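Corumham workshop puts hand-held grippers through packet trial

April 23, 2018

A small automation workshop in Corumham has finished the first part of a trial comparing hand-held gripper tools, with a fingered design from Udinska coming out ahead of two others on soft and awkward household goods.

The trial is being run by Prusby, which fits out packing lines for mail-order firms and small food producers. The company wants to settle on one gripper before it starts work in June on a sorting cell for a customer that ships mixed boxes of toiletries, cloths and small gifts.

Three tools were tested. Two came from Udinska, one with padded fingers and one with plain flat jaws. The third was a suction cup unit made by Pinheiro. All were fitted to a hand grip so that a person could carry out the picks, with a camera on the tool recording each one from just behind the fingers.

Tsion Demissie, who is in charge of the trial, said the hand-held set-up had saved a good deal of time.

"If we had put each gripper on an arm we would have spent the first fortnight on mounts and cabling," she said. "Holding it yourself, you find out in an afternoon whether it can get hold of a thing. The arm comes later."

Each tool was given 60 picks, using the same goods in the same order. The items were laid out on patterned cloth among other objects and packaging, and the person holding the tool had to take up one item, lift it clear and put it down in a tray. A pick was marked as failed if the item slipped, if the tool had to be repositioned more than once, or if a second item came up with the first.

The padded fingers failed on three picks. The flat jaws failed on 18. Prusby has not given a figure for the suction unit, as a split hose was found after its last run and those picks are to be done again.

Packets of wet wipes were among the harder items. They bend in the middle, the film creases, and the weight moves when the packet is turned upright. The flat jaws tended to catch a packet by one corner and let it swing. The padded fingers could close on both sides of it and keep it standing, provided the tool came in square.

Jonas Reisinger, who did most of the picks, said the larger pads were the main difference.

"With the flat jaws I was always looking for the stiff part of the packet," he said. "With the pads I stopped looking for it. You do have to watch your angle though. Come in tilted and one pad lands before the other and pushes the thing away from you."

He was less keen on the width of the tool. In a crowded layout the fingers can touch a neighbouring box before they reach the item, and one of the three failed picks happened in that way. Prusby has asked Udinska whether the same pads can be had on a narrower finger.

Suction was quick on cartons and rigid tubs. It was much weaker on anything with a crimped seam or a loose wrapper, where air got in at the folds. Fluffy cloth and felt could not be lifted with it at all, and those items were dropped from its list after the first attempts. Ms Demissie said the workshop still expected to use suction in the finished cell for boxed goods, possibly on a second arm.

The camera position was looked at as well. With the camera set behind the fingers, the pads take up the lower corners of the view and the item sits between them. That makes it easy to judge when the fingers are about to close, but it hides part of whatever is underneath. Mr Reisinger tried a higher bracket for one session and went back to the lower one - he found that the higher view made small packets difficult to line up.

The wide lens bends straight lines towards the sides of the picture. A grid printed on the background cloth showed this clearly, and the workshop has used it as a rough check that the lens settings had not shifted between sessions. A proper calibration board will be used once the tool is on an arm. The small target mark on the top plate of the gripper is to be kept for the same stage of the work.

Two controllers are also under comparison. Prusby has its own unit, used on earlier lines, and has borrowed a newer one from Pinheiro. So far they have only been run on the bench, opening and closing the padded fingers against a load cell. The Pinheiro unit closed more smoothly at low force. The older unit was easier to stop part way, a point that matters with thin packaging, where a firm squeeze can mark the film or strain the seal.

No decision has been made between them. Ms Demissie said she would sooner wait for results with real goods.

"A load cell doesn't crumple," she said.

The next round will use 79 items chosen by the customer, including bottles, sachets, folded cloths and soft toys. More of them will be laid overlapping, with straps and loose cords left among them, as the customer's returns often arrive in that state. The order will be changed between runs so that the operator cannot learn it.

Prusby will then fit the preferred gripper to an arm and repeat a shorter set of picks, with the hand-held recordings used to plan the approach angles. The arm has been in the workshop since the winter and is at present bolted to a temporary stand near the loading door. It will be moved to a fixed base before any of the new runs begin.

The firm said the cost of the tools had not been part of the scoring. The padded version is the dearest of the three, mostly on account of the pads, which are sold as spares and have to be changed when the surface becomes shiny. One pair lasted the whole of the first round. A second pair has been ordered, along with a softer grade that Udinska recommends for film packaging, and both will be used in the June runs.

Results from the second round will be passed to the customer first. Prusby intends to put a short summary on its website afterwards, with the pick lists and the failure notes for each tool.

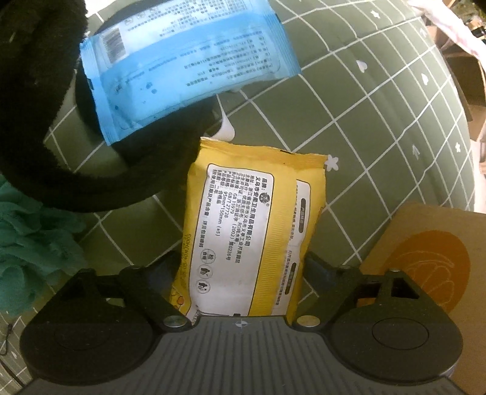
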